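About Gurngate
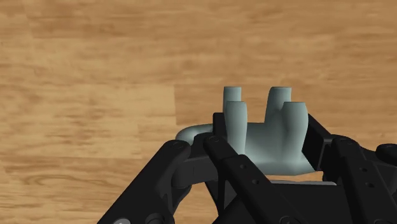

We are a small research group, and we have spent a good deal of our working lives on one rather stubborn question: how does a robotic hand learn to turn something over in its fingers without dropping it? People do it all day long with keys and teaspoons and never give it a thought. Getting a machine to do the same has kept us busy (and mostly cheerful) for longer than we like to admit.

Our way of going about it is called Silard. We let a simulated hand practise on all sorts of awkward shapes, things with handles and prongs and lumps in unhelpful places, and we give it a little credit each time the object ends up facing the way we asked. The shapes matter a great deal to us. A hand brought up on nothing but cubes and balls gets terribly set in its ways, so our collection now runs to 151 objects, and we are always glad of suggestions for more!

In August we finished our longest set of trials so far, with nearly 4,000 attempts at turning objects the hand had never met in practice. It did best on the ones with a handle to push against, which pleased us, and worst on smooth, squat ones, which has given us plenty to talk about over lunch. We also found that starting each attempt from a slightly different grip helped more than simply practising for longer, and that has changed how we plan everything since.

We share a building with our friends at Multholm, who look after the computers and are very patient with us, and we work closely with Ansari on the finger joints. The write-up of the August trials went onto our results page on 21/10/2023, along with 200 of the attempts, including quite a few of the clumsy ones.

If you teach, tinker or are just curious, do write to us through the contact page. We read everything, though a reply can take us up to 2 weeks when a new set of trials is running.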